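Painting a melamine desk: do I need to sand it first? 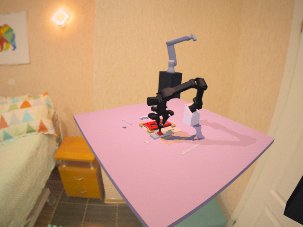
I have a desk with a slick melamine top and I want to paint it a solid color. Do I have to sand the top before I prime it, or is a bonding primer enough by itself?

posted by tealdoor584

Sand it lightly first, even with a bonding primer. You are only trying to take the shine off, so 220 grit by hand is plenty. If you go through the printed layer you have gone too far and the board underneath will soak up moisture and swell.

What I did on mine, in order:

Wash the top with dish soap and warm water, then wipe it down with denatured alcohol. Open a window for that part. Old furniture polish will ruin the job and you can't always see it.

Sand, vacuum, and wipe with a damp cloth. Let it dry.

Roll on one thin coat of bonding primer with a foam roller. I used the Gollow water-based one. Give it overnight, even if the can says you can recoat sooner. Then try to scratch it with a fingernail in a spot near the back. If it peels, stop there and clean and sand again, or everything you put over it will peel too.

After that I did 2 coats of Wondel cabinet enamel with a very light sanding in between. The hardest part was leaving it alone afterward. Enamel feels dry in an hour or so but it stays soft for a lot longer than that. I waited 14 days before I put anything heavy on the desk, and the one spot where I cheated has a ring from a lamp base.

Edges are where it chips first. If the edge banding is loose anywhere, glue it down before you start. I went around the edges with a small brush and gave them an extra coat.

posted by hollowaymaple

I never sand. Just get a good primer and go for it. Mine has been fine since February.

posted by rk702

I'd go with the first answer on the sanding, but I would add a clear coat if you write on the desk or use a mouse without a pad. Paint alone wears through where your wrist sits. I used the Clonell water-based satin, three thin coats. Don't use an oil-based clear over white or any pale color, it turns yellow.

Also check whether the top is really melamine. Some cheap desks have a paper foil finish, and it looks the same until you sand it, then it tears and goes fuzzy. Try the underside or the back edge first. If it's paper, skip the sanding, clean it gently, and use a shellac primer. Water-based primer can make the paper bubble.

For the roller, get the dense foam kind with rounded ends. The cheap ones at our Dewan hardware store left lines at every pass - I had to sand the first coat almost all the way off and start over.

posted by backporch_lil

Thanks, I tried the back edge and it sands fine, so it's melamine. Going to get the 220 and the primer tonight. Does the clear coat need the same two weeks, or can I put it on sooner?

posted by tealdoor584

Sooner is fine. I put mine on the day after the last coat of paint. Check the paint can though, some of them give a window for it. The two weeks start after the clear.

posted by backporch_lil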